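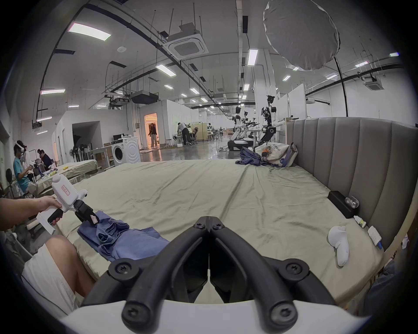
Špela Bošković signs with Palance Racing for the new season

Well, I've been itching to share this one! Palance Racing has signed Špela Bošković for next year's Skestik Junior Cup, and I get to be the person who writes it up, having pestered her on the phone for most of September.

If you follow karting you'll know the name already. Špela took 11 wins in her last karting year and then jumped straight into single-seaters with Jollolari, where she finished fourth in the standings (and should have had third, if you ask me, but the stewards and I have agreed to disagree).

She'll carry number 37, same as always, and she joins Doina Kos, who stays with us for a second year. Doina was the first to message her when the deal was done, at 6 in the morning, which tells you how keen she is to have a quick team-mate.

"I tested the car and didn't want to get out," Špela told me. "I braked far too late at the hairpin, twice, and my engineer just laughed. I want to win races with these people."

Our friends at Berisha are back as main sponsor and the new colours are very, very orange. We'll show the car at the workshop before the first test, and there's room for about 100 fans, so do get in touch with the press office soon if you'd like to come along. Interview requests for Špela and Doina go to the same place, and I'll answer them as fast as I can type!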